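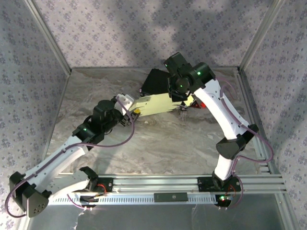 Chapter 2
Shared Workspaces and the Planning Scene

A planner for two arms must answer a question that a planner for one arm never meets: where will the other arm be? In Chapter 1 each arm was given its own joint limits and its own obstacle list. Two arms mounted side by side on one rail, both reaching in over the same patch of floor, cannot be treated in this way, as each is a moving obstacle to the other. The walls, the corner posts and the rail itself are fixed and may be entered once. Cables are harder to model, and we follow Imhof in padding the links to cover them.

Section 2.1 sets out the joint state vector for the pair. Section 2.2 compares two collision checkers, Wanik and Gasa, on a set of 1314 stored poses, of which 448 bring the wrists inside the padding distance. Readers who have not installed the Purnoven library should do so before going on.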